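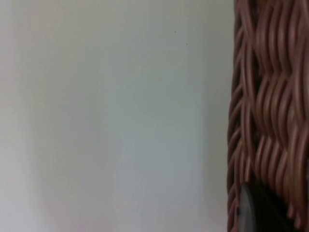
Why does my gripper keep closing after it has already touched the thing it's supposed to pick up?

Most likely the force limit is being ignored and the controller is only watching finger position. It has been told to get to a certain width, so it keeps going until it gets there or the motor gives up. Look for a setting called grip mode or stop condition and switch it from position to force.

Rochelle Ridgeway
OK, I posted the short version above and somebody kindly gave me the short reply, so now the long version. The arm is a secondhand Grorov with a Ginent two-finger gripper. I set the mode to force. I set the limit to 40 percent. It closed on a wicker basket like it had a grudge, and I heard a crunch I would describe as expensive if the basket hadn't come from a yard sale. Then I hit stop, and it took almost 3 seconds to let go. I have checked the cable. I have turned it off and on, with feeling. What else is there?

Marisol Rosenthal
Two separate problems, and I'd fix the slow stop first. If you pressed the stop button on the screen, that's a software stop and it waits for the current move to finish. The red button on the wall side of the controller should cut the motor. Test it with nothing between the fingers and your own fingers in your pockets. If the red button is slow too, unplug the arm and leave it unplugged until the stop circuit has been looked at.

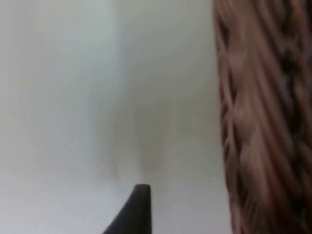 As for the crunch, force mode on those grippers only kicks in after the fingers are zeroed. If you power up with anything touching a finger, it takes that pressure as zero and adds your 40 percent on top. So back the arm well away, open the fingers all the way, run the zero routine, and then try again on a rolled-up towel. Wicker is a mean first test anyway. It gives a little, the sensor reads that as nothing much, and the gripper squeezes some more.

Also check that the setting saved. Mine went back to position mode every time I updated the firmware, and I found out by way of a coffee mug.

Marchetti
just buy a better gripper

Rochelle Ridgeway
Thank you, Marchetti, I'll have the butler see to it.

Marisol, it was the zeroing. I'd been parking it with one finger leaning on things, apparently for months. Towel survived 2 tries at the same setting. The red button drops it right away, and the one on the screen still takes its sweet time, so I've put tape over that one. Still don't know whether the firmware is resetting anything. Will check after the next update.

Contact the moderators | Copyright Nesesard Community Help | Back to top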